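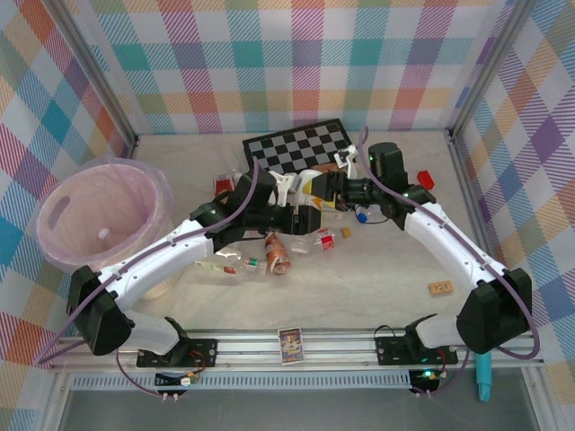
Bolness Community Workshop
Workshop Tips: Building and Keeping a Two-Arm Tabletop Station

These notes are issued to members who are building a pair of small robotic arms, either on the shared bench or at home. They replace the earlier sheet and were last revised on May 21, 2024. Questions may be left for Elba Iturra at the front desk.

Mounting the arms

Fix the rail to the table before anything else. An aluminum extrusion along the front edge gives both arms a common line and allows a base to be shifted later without drilling new holes. Set each bracket square to the rail and tighten its bolts a little at a time, moving from corner to corner. A bracket that is fully tightened on one side first will usually sit crooked.

Check the spacing with the power off. Move each arm by hand through its full reach and note where the two grippers can meet. The members' build places the bases 40 centimeters apart, measured between the inner faces of the brackets. Other arms will need a different distance.

Cables

Run the cable along the outside of the arm and leave a generous loop at the elbow. Bend the joint as far as it will go in both directions before closing any tie. A cable that pulls tight at either end of the movement is too short and must be rerouted.

Use one cable color for the arms and another for mains leads. Purple was chosen for the arms on the shared bench. Santino Yáñez keeps the remaining spool in the electrical cupboard, and members may draw from it on signing the sheet.

Circuit boards may be hung beneath the bases, where they do not take up table space. Keep liquids well away from the front edge when boards are mounted there.

Walls and table surface

Three walls are sufficient. They stop small items from rolling off the back and sides, and the front stays open for access. Patterned paper or fabric may be used as a covering, provided that it lies flat and is fastened at the corners. Loose edges catch on grippers.

Wipe the tabletop with a damp cloth and mild soap at the end of each session. Solvent cleaners are not permitted on printed or coated surfaces.

Practice objects

Ordinary household items are suitable: blocks, plastic cups, empty cartons, bottles with the caps secured. Begin with light objects that have flat sides. Bottles lying on their sides are harder to pick up and should be left until the grip is steady.

A plastic bin with a rounded rim makes a good target for sorting. Place it to one side of the table, and run the first trials slowly if an arm must pass in front of it.

Before switching on

Remove tools from the table.
Tie back long hair and take off lanyards.
Confirm that the stop switch can be reached from where you stand.
Tell anyone working at the next bench.

Bracket bolts are to be checked after every six hours of running. Record the check in the green book, with initials. Wilmer Cuervo will hold the next fitting session in June, and places are to be reserved at the front desk.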